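The Dondcombe Card Maker's Trimmer and Scoring Board
Two tools in one, for cards, envelopes and little gift boxes
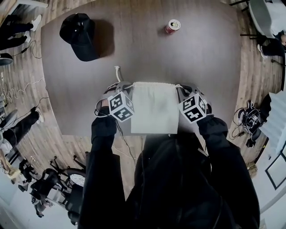

Why we think you'll love it

If you have been making cards for a while, you probably have a trimmer in one drawer, a scoring board in another, and a bone folder that has wandered off somewhere under the paper scraps. We know the feeling! The Dondcombe puts all of them on one board that stays put on the table, so you can cut your card base, turn it a quarter, score it down the middle and fold it before your coffee has gone cold.

Florence MacLeod, who runs our Wednesday card class, had been after us to stock a board like this for ages. Her students kept getting that fuzzy, cracked fold you see on heavier cardstock, and most of the time a proper score line takes care of it. She now keeps hers out all week (next to the ink pads, naturally) and tells us she has used it for everything from birthday cards to the tiny boxes she fills with mints at Christmas.

What you get

Trimmer and scoring board, 11 inches wide
Sliding blade, already fitted
One spare blade
Bone folder, which tucks into a slot on the back
Fold-out ruler arm for longer sheets
Printed sheet with 40 card and envelope sizes

A few things to know

The grooves are marked in eighths of an inch on the top edge and in centimeters along the side. Cardstock up to 110 lb cuts nicely in one pass. For glitter paper or chipboard, take two or three light passes and let the blade do the work. Please don't cut fabric or magnet sheets with it, as they dull the blade very quickly.

The rubber feet grip best on a clean surface, so give your table a wipe first. The board itself cleans up with a damp cloth. Alcohol ink will stain it if it sits, and yes, we have the purple smudge to show for it.

Blades and spares

Replacement blades come in packs of two, and the Salminen blades we already carry fit as well. If you cut every day, you'll want a fresh one every couple of months. More casual crafters can go a good deal longer.

Ordering

Item number 2314. The first batch of 200 went faster than we expected, and the next one arrives in March. You can reserve yours now and we'll charge your card when it ships. Questions about sizes or shipping go to Xiaoqing Jin at the Drendthorpe shop, who is very patient and answers every note herself.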